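Speaker notes - Rustell library talk, mending clothes and keeping them going
October 3, 2021

Slot is 40 minutes incl. questions. Don't go over, room gets used after.

OPEN
Hello, thanks for coming out. Toilets down the hall on the left. Hold up the blue jumper. Both elbows gone, bought at the Lewis op shop in August, been wearing it since I fixed it. Pass it round. Let people pull at it, it can take it.

Ask who has a pile at home. Hands up. Mine was 26 items when I finally tipped it out on the bed. Most of it buttons and hems! Did 11 of them in one arvo, in front of the telly. Say that slowly, it's the bit people remember.

WHAT YOU NEED
Keep this short, people panic about gear.
Needles, a mixed packet. Good thread, polyester is fine for most things. Small sharp scissors that NOBODY uses on wrapping paper. Pins. An old cotton sheet for patches.
Darning mushroom nice, not needed. Orange works. Tennis ball works. Jar lid no good, tried it.
Don't mention the Carovon machine unless asked, last time it ate ten minutes.

BUTTONS
Demo. Double thread, knot, two small stitches on the spot first. Matchstick across the top of the button to leave slack. Four or five passes, pull matchstick, wind thread round the shank, finish underneath.
Coat buttons: little flat button on the inside as backing. Show the grey coat.
Shirts come with spares sewn on the side seam, half the room won't know this. Wait for the oohs. 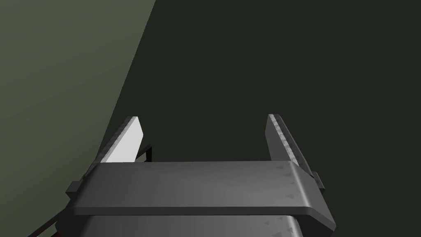 Can you darn a thin T-shirt the same way as a jumper?
Better to patch it from behind with a bit of another T-shirt, using small stitches and a ballpoint needle, as darning tends to pull thin jersey out of shape.

HEMS
School trousers. Everyone's got school trousers. Turn up, press, THEN pin. Pressing first saves the swearing. Blind stitch, catch one thread only of the outside fabric. Leave it a bit loose or it puckers.
Kids' stuff, leave 2 fingers of extra inside for letting down. Old fold line will show on dark cotton, white vinegar and a warm iron helps, test it on the inside first.

HOLES IN KNITS
Longest bit. Slow down here.
Match the thickness of the yarn before you worry about colour. Start well outside the hole, in the good knit. Rows one way, then weave over under the other way. Do not pull tight. Leave little loops at the turns for when it shrinks in the wash.
Moth holes: wash or freeze the jumper before mending, bag it, week in the freezer. Check the rest of the drawer. Check the rug too.
Visible or invisble, up to you. I like orange on navy. Mum hated it.

JEANS
Inner thigh goes first. Patch behind, bigger than you think, lots of running stitch in lines. Don't wait for the hole, do it when it goes thin and pale. Thimble. Really, a thimble.

WHEN TO GIVE UP
Dead elastic in swimmers. Lining shredded all over. Anything you didnt like in the first place. Cut off the buttons and zip, rest is rags for the car.

FINISH
Mending table is on at Prerkance hall, bring your own scissors and one thing to fix, ONE. Handout by the door, the stitch drawings are on the back. Get the jumper back before they leave.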